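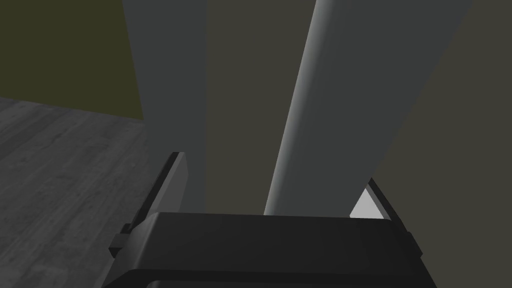

2 min read (or longer if you do the exercise)

Handout for the March session on reading a small supplier's price list, updated 31/03/2025

I've brought three lists with me again, from Kornness, Zevier and Trullgate. Before you compare anything, find the unit. Kornness prices flour by the sack and Zevier by the kilo, and I still get caught out by it when I'm tired – so write the unit next to every price, in pencil, before you reach for the calculator.

Next, delivery. Trullgate looks cheapest until you add their 51 pound charge, and on a small order that wipes out the saving. On an order of 780 pounds you'd hardly notice it! Work out your usual order first, then share the charge across it.

Payment terms: Iyamu (last term's list, you should still have it) gave 90 days. Lovely for cash flow, but do put the due date in your diary the day the invoice lands.

Exercise for next time: take one thing you buy often and price it from all four lists, delivery included. Bring your workings, even the messy ones. I like the messy ones.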